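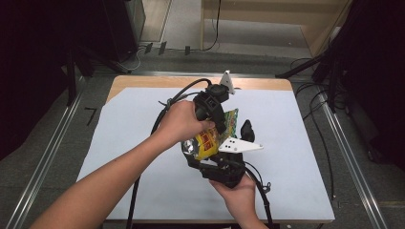 *Fig. 1. Snack bag with a yellow face and a silver foil section, above the paper-covered table.*

# Creasing and Print Legibility on Flexible Snack Bags

Marianna Adamczyk and Czesław Domański
Packaging Materials, Drollstead, December

## 1. Purpose

Snack bags are printed flat and read curved. The film stretches over the contents, folds at the seams and reflects room light. This project looked at which parts of the printing on a full bag stay readable after normal handling on a table, and which are lost to creases or glare.

Taste, freshness and barrier properties were outside the scope. Seal strength was covered by the Malinowski group in the previous term and is not repeated.

## 2. Samples

The set was 20 bags, all unopened, bought from one grocery. One bag had a leaking seal on arrival and was set aside, so the results use 19. Bags were stored upright in a carton in the lab until needed.

For each bag we listed the printed features before handling. The list has 9 entries, among them brand panel, product name, information box, side text, barcode and date code. A feature missing from a bag was marked "n/a" and left out of its score.

## 3. Method

1. Place the bag face up on the table.
2. Pick it up by the upper edge, hold it clear of the surface, put it down. Repeat with the lower edge.
3. Turn the bag once so that the seams carry the load.
4. Score each feature as clear, partly readable or lost, from a seated position.
5. Repeat the scoring with the bag turned a quarter turn toward the lamp.

Both authors scored separately. Where the scores differed, the lower one was kept.

## 4. Observations

Glossy film gave the most trouble. On a well-filled bag the highest part of the bulge works like a curved mirror, and a streak of white glare can cross several features at once. Dark panels suffered most, as thin light lettering washed out before the panel edge did.

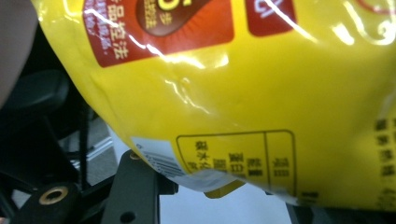 Small type set in columns was readable near the middle of the face and became foreshortened toward the sides. Boxed text kept its outline longer than its contents: the reader can find the box but has to tilt the bag to read it. Large lettering survived moderate creasing in every sample.

Stickers placed over a bottom seam scored poorly. The label follows the fold, so part of a barcode may face the table while the rest faces the reader. We would place such labels on the flat of the back panel.

## 5. Table and lighting

Light level at the table center was 468 lux, measured with a Zostix meter. The level was not even over the full surface, and soft shadows moved when either of us leaned in. A pale surface was chosen to keep color from reflecting into the film. It also shows crumbs and dust, and was wiped between bags. Rigid containers were not scored.

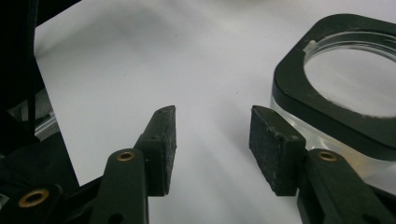

## 6. Limits

- One grocery and one season of stock.
- Scores depend on the eyesight of two people.
- No bag was scored after opening.
- The lamp height was fixed. A Fellix diffuser was ordered but arrived after the last session, and its effect on glare is untested.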